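Tea towel

A tea towel, known in parts of Britain as a drying-up cloth and in parts of the north as a pot towel, is a flat rectangle of absorbent fabric used for drying crockery. It is also used for wiping hands, lifting hot tins, covering dough, swatting flies and commemorating royal weddings, and in many households the drying of crockery comes fairly low on the list.

Materials

Most tea towels are woven from cotton, linen or a mixture of the two, the last being sold as "linen union". Linen dries glass without leaving fluff and gets better with age. Cotton is cheaper and softer and leaves a little of itself on every wine glass. Terry cloth, which has loops on its surface, holds more water than either and is disliked by purists, who regard it as a bath towel that has lost its way.

New tea towels are commonly treated with a finish that keeps them crisp in the shop. Until this has been washed out the cloth will push water from one side of a plate to the other without absorbing any. Two or three hot washes are usually enough. Fabric softener puts the problem back again.

History

Linen cloths for drying fine china were part of the well-run house by the nineteenth century, and the lady of the house was sometimes said to dry the best cups herself, the servants not being trusted with them. Cloths were hemmed and embroidered at home, often by daughters who had been told it would be useful later.

Printing changed matters. Once a picture could be put on a cloth cheaply, the tea towel became a souvenir, and the twentieth century supplied it with castles, lighthouses, breeds of sheep, recipes for scones and calendars for years that are now long gone. The Drumton cloth, printed for a seaside town of that name, shows the pier facing the wrong way. It stayed in production for 12 years and the corrected version sold poorly.

Patterns

Plain checks and stripes are the oldest designs and still the commonest in professional kitchens, where the colour of the stripe may tell staff which cloth belongs to which job. Domestic buyers prefer fruit, flowers, hens and, in coastal areas, anchors.

In her study of kitchen prints, Cempaka Ismail sorted 142 household cloths by subject and found that fruit and flowers between them left little room for anything else. She also noted a group she called "undecided", in which the printed object could be either a lemon or a dahlia, and the owners had not given it any thought.
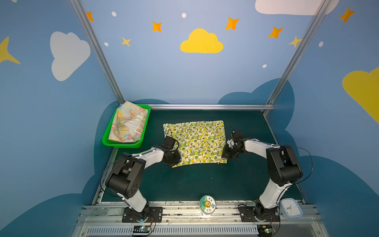

Folding is the part of tea towel care on which families divide. The three main methods are the quarter fold, the long third and the roll, and people tend to use whichever one they grew up with and to refold other people's work when they have left the room. All three begin with the cloth laid flat and its edges pulled straight, a step often skipped by those in a hurry. A patterned cloth is put face down if the print is to finish on the outside, and the maker's tag is the usual difficulty. On a cloth such as the yellow and green one on the dark green surface, where a small white tag sticks out at the right edge, a quarter fold can be started from that side so that the tag ends up inside. Others cut the tag off. Kurniawati Menon, whose household manual Sellent Home Notes ran to several editions, advised against this on the grounds that the scissors are never where they should be.

Folded cloths may be kept in a drawer, on a shelf or in a basket. The basket has the advantage that cloths can be dropped into it from a distance, and the drawback that they are.

Washing and ironing

Tea towels are washed hot, at 60 degrees or above, and apart from clothes. They should be changed daily, or sooner if they have been used on the floor, an event which is seldom reported.

Whether to iron them is a matter of temperament. Ironed cloths stack better and look well on a rail for up to one evening. Marius Mihăilă, in an essay on housework published in the Rarnton Review, held that nearly 30 minutes a week could be saved by giving it up, and admitted that he had not been the one doing it.

Display and collecting

Collectors look for bright, unwashed examples with the original label, which means that the most valued tea towels are the ones that have never dried anything. Signed designs and misprints fetch the best prices. The Hartono collection, assembled by Bernice Lamptey, is arranged by county and is kept out of daylight in acid-free tissue. Visitors are asked not to bring drinks.

Cloths are also framed, made into cushion covers and aprons, or given to relations who already have a drawerful. A tea towel received as a present is generally classed as "too good to use" and remains so until a guest uses it on a roasting tin.

Related cloths

The glass cloth is a finer version in linen, usually with a red or blue line and sometimes with its name woven in. The oven cloth is thicker, often with a pocket at each end for the hands. The dishcloth is used wet for washing up and should not be confused with any of these, although it regularly is.

See also: apron; draining rack; oven glove; washing-up rota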